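Baskets, bowls and small round things: the July gallery

Welcome back to the gallery page! July's theme was baskets, which I chose because I have far too many of them and wanted to see whether everyone else was as bad. You are. You are all just as bad, and I have loved every minute of sorting through this lot.

For anyone new, I'm Līga Šimkus and I look after the pages for our little group in Lallbridge. We swap, mend, line, fill and generally fuss over baskets, and once a month I put up the pictures with a few words each. Some months there are dozens. This time it's a short gallery and a long natter, so put the kettle on.

A few bits of news before the pictures. The swap table at Sastry Hall was the busiest yet, with 214 baskets through the door, and I came home with 4 when I had promised to come home with none. The nicest is a little oval willow one with a handle that creaks (I like a creak). I also brought back a big square thing with no handles at all, and it has already gone under the stairs with the wellies in it.

The Mekent shelf units are now in the back room and they fit! There was a nervous moment with the skirting board, but a bit of sanding sorted it. The bottom shelf is for anything with a lid, the middle two are for trays and shallow baskets, and the top one is for the light stuff. Please don't put the log baskets up there again.

Lots of you asked how I clean woven baskets, so quickly: a soft dry paintbrush first, right down into the corners, then a cloth wrung out in warm soapy water for the synthetic ones. Go along the weave and turn the basket upside down to finish – you wouldn't believe what falls out. I found 17 dried peas in one of mine. Willow and seagrass get the brush and a barely damp cloth, then an airy spot well away from the radiator.

And so to the dark brown one. I do love a dark basket with something pale beside it or in it. Pink against that chocolatey weave is such a cheerful pairing, and the dab of green on top finishes it off beautifully.
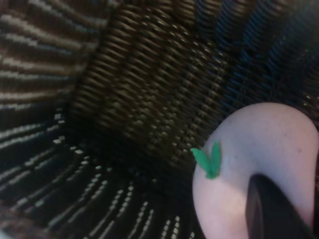 Pink in the basket, right up close. Look at that little green leaf, so bright against the brown! The pale strands running through the weave are lovely too. 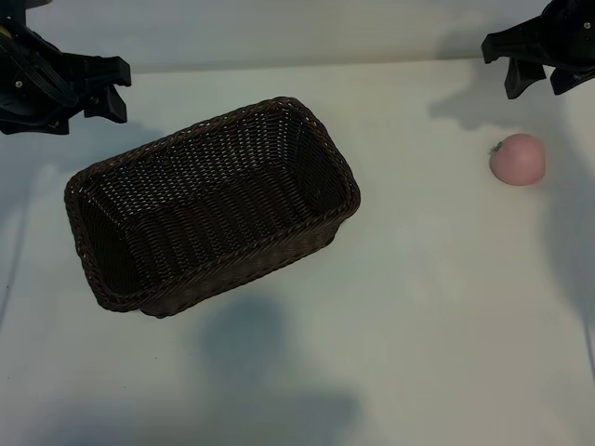
The whole basket, with its braided rim and nicely rounded corners, and the round pink fruit over to the right on the white tabletop. I could look at that rim all day.

If you're after a rectangular basket for your own table, measure the base as well as the top. Plenty of them flare out as they go up, and a basket that looks perfect for a shelf can turn out to be a good bit wider at the rim. I take a strip of paper cut to the depth of my shelf whenever I go to the Hendano market, and it has saved me from myself more than once. Not every time, mind you.

For fruit, I like a shallow basket with a folded tea towel in the bottom, and I never pile it more than two deep. Peaches bruise if you so much as frown at them. Onions and garlic are much less fussy and look marvellous in anything.

Next month's theme is trays, and I'm stretching that to include anything flat that you carry things on. I've got room for 40 pictures, so send two or three each if you like, and do tell me what yours is made of and where it lives in the house. Wonky ones are very welcome – my own first attempt at a tray rocks like a boat, and it still holds the post by the front door.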